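An Afternoon at the Dridura Open Lab

In December I took the train to Staltville to visit the open lab of Dridura, a small company that collects examples for robots which must learn to work in kitchens. I had expected a hall full of machines. Most of the work is done in simulation, and the visitors sit before large screens.

The project we were shown is called Minix. Its goal is simple to say: an arm should learn to handle cups and other kitchen things by studying many recorded examples. A person moves the simulated arm with a hand controller, and the computer saves every movement together with the views from the cameras. In the task of our group there was a white cup, and on the same marble counter lay a fork and a large spoon, with a soap dispenser standing near the corner.

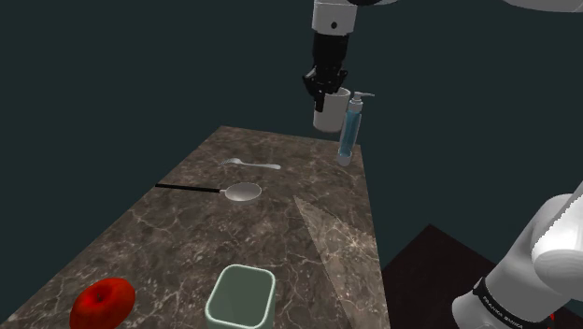

One recording may last no longer than 30 seconds. If the operator needs more time, it is thrown away and the objects are put in new places. I asked if slow recordings could not also be useful. Our guide answered that the system copies everything, also the hesitation of the person.

The collection for this task had reached 305 accepted recordings on the day of my visit, and the team wants 600 before they begin the training. I was allowed to try it myself. My first two attempts were refused, and I must admit the second one was worse. It is difficult to judge the depth on a flat screen. The operators told me they look mostly at the view from the wrist, where one can see both fingers of the gripper and the opening of the cup between the arm and the counter.
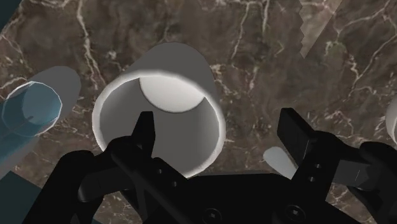 How the recordings are checked

After the coffee we went to the room of Nasr, the checking program. It plays each recording again and marks sudden jumps of the arm. Then a person watches the marked parts and decides. I found this the most interesting room, although it was very warm and there were too few chairs.

The tour starts at 2 in the afternoon and is free, but one must register at the front desk.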